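July, shop notebook, finish bench

Back on the hardwax oil trials for the small frame order. Last entry ended with the Juvia satin coming out blotchy on end grain, so this round compares it against the Tandden matte on the same stock. All sticks are from the Plattner ash, milled on one setup and left to sit overnight before sanding.

Sanding went 120, 150, 180, then a stop at 200 on half the sticks. The supplier sheet for Tandden says to stop at 180. I wanted to see if the extra pass closes the grain too much. It does a little. The 200 sticks took up less oil and looked thin at the miters after the first coat.

Coats:

- Juvia satin, 2 coats, wiped on with a pad, excess off after 15 minutes
- Tandden matte, 2 coats, same method
- Tandden matte, 1 coat over a water-popped surface
- Control stick, bare

Water-popping made the biggest difference to color. The popped sticks are a half shade warmer and more even from face to end grain. The cost is a light knock-back with a gray pad once they dry, and it's easy to cut through on the outer edges. I did that on one stick and left it in the set, marked on the back with pencil.

Rub test: 90 strokes with a damp white cloth, moderate pressure, checked under the window. Juvia left a faint yellow trace. Tandden left nothing I could see after the second coat, and a slight trace on the single-coat stick. I'd repeat this after a full week of cure before telling anyone it's settled.

Sheen is harder to judge. Under the tubes the two look the same. By daylight Juvia has more shine on the flats and goes dull in the profile where the pad doesn't reach. A brush for the cove, then the pad for the flats, would probably fix it, but that adds time to every frame.

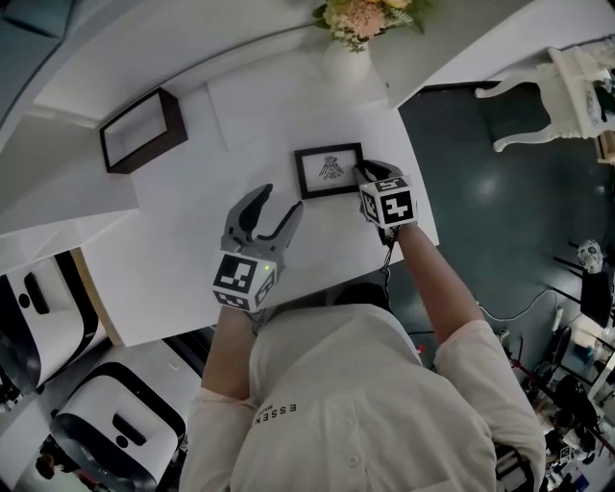 White table, small black frame.

Black is a separate problem. The Hesari black stain bleeds into the first oil coat if the wait is short, and the cloth picks it up. I left one set overnight and it still came off gray on the corners. Next attempt is a thin shellac seal between stain and oil. If that holds, black frames get three steps and a longer slot on the drying rack – need to allow for it in the schedule.

Batch number on the Tandden can is 1296. Writing it here since the label is already half covered in drips. The lid doesn't seal well either, so I decanted what was left into the smaller jar and topped it with marbles to get the air out.

To do:

- reorder gray pads
- cut six more sticks from the same board, keep the offcuts
- shellac seal test on Hesari black
- repeat the rub test after cure, same cloth
- oily rags go flat on the outside rail, not in the bin. Found two in the bin again.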